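Search this site Enter keywords Go

Brokska Hand-Held Gripper Pair: Review After a Season of Cloth Work
By Bezawit Workneh
Oct 2, 2024

I've wanted to write this one for months, and Kiros Admasu kept telling me to wait until we had trained something with it. Fair enough. We have now, so I can talk about the tool and the result together.

The Brokska pair is a set of two hand-held grippers for recording robot demonstrations. You hold one in each hand, you do the job, and the cameras and markers keep track of where your hands went. Later a policy learns from those recordings and runs on a two-armed robot fitted with the same fingers. Our lab at Skalham had been teleoperating for everything before this, and teleoperating a floppy object is miserable! You wait for the arm, you squint, you drop it, you start over. With the grippers you just pick the thing up, much as you would with a big pair of kitchen tongs.

Our test job was soft goods and a wire stand: caps, pouches, anything with a strap or a fold. I picked it because it's hard in a boring, everyday way. The stand is mostly air, the fabric sags differently every time, and a policy that is a finger's width off will shove the whole stand across the table.
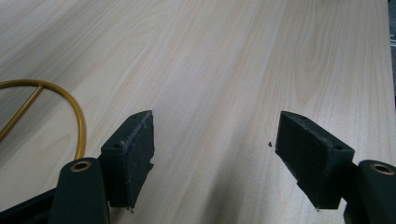
Let's start with the fingers, the part I was most worried about. The linkage is lovely, smooth all the way through the squeeze, and in our months of use neither hand has developed any wobble that I can feel. The pads are another story. Look at the edges down near the tabletop, where the black material has gone ragged, and at the little dark crumb lying between the jaws. They grip fabric beautifully, I'll say that for them, but I now treat them as something you use up. Order spares with the kit. Saron Workneh (my cousin, and much neater than I am) wipes the table before each session and keeps a spare set bagged with the screws.

Weight is fine for short sessions. My limit is 60 minutes before my thumb starts complaining, and Kiros, who has bigger hands, goes longer. I do wish the wrist straps were easier to shorten. They swing, and on a job that already involves dangling straps you can hook one on the other if you get careless.

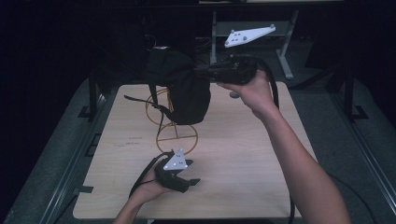 Both hands at work over the wire stand, white marker plates on top of the grippers.

The marker plates deserve a paragraph. We add a head-height camera to the wrist views, and the plates give that camera something clear to follow. When both plates face up, tracking is rock solid. When I roll my wrist hard to get under a fold, it gets shaky, and those takes need checking. My advice is to practice the motion with empty hands first and find a path that keeps the plates in view. It took me one afternoon to form the habit and I haven't thought about it much since.

Now the result, which is what got me so excited! We collected 100 demonstrations in two batches. The first batch was recorded by three of us with no rules at all. For the second, Meron Woldemariam suggested one change: start every take with the jaws wide open and held still for a beat over the table before moving in. It sounds fussy. But it gives the policy a clean, repeatable opening view, and it gives whoever is cutting up the recordings an obvious place to cut.

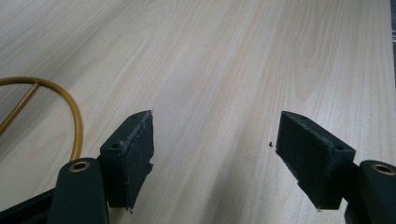

Jaws open, stand off to the left. There's a small notch low on the left pad.

The policy trained on both batches together hung the cap in 80 percent of our trials. The one trained without Meron's pause did clearly worse, mostly on the first reach, where it would close early and pinch nothing. I want to be careful, because this is one lab with one job and one style of stand. Hongjun Xue is repeating it with towels in December, and I'll update this page if towels disagree with me.
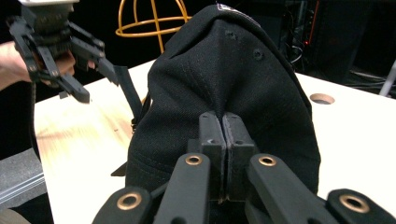
Caps turned out to be my favorite object of the lot. They have a stiff part and a soft part, so you get to learn two kinds of grip in one take. Pinching a fold along the center seam, with the two fingers pressed flat together, gives a hold I really trust, and it leaves the second gripper free to come in from the side. That two-handed bit is where the kit beats everything else I've tried. My hands already know how to share a job, and the recordings pick up all the small adjustments I would never think to script. The wrist view is good here too: fingers front and center, cap filling the middle, the top of the stand still showing behind it. The linkage arms do take up the bottom corners. I expected that to hurt training and saw no sign that it did.

Smaller gripes. The manual is thin, and the calibration section assumes you've done it before. The Grasex carry case is sold separately and ought to be in the box. The recording software crashed on us twice, both times when a cable got tugged, so tape yours down. Tesfamariam, the shop we ordered through, answered every email quickly and swapped a stiff finger with no argument.

I'm giving it an 8 out of ten. Better pads would make it a nine. If your lab works with cloth, bags, hats or anything else that flops, borrow a pair for a day and try it on your most annoying object. I'd love to hear what you pick.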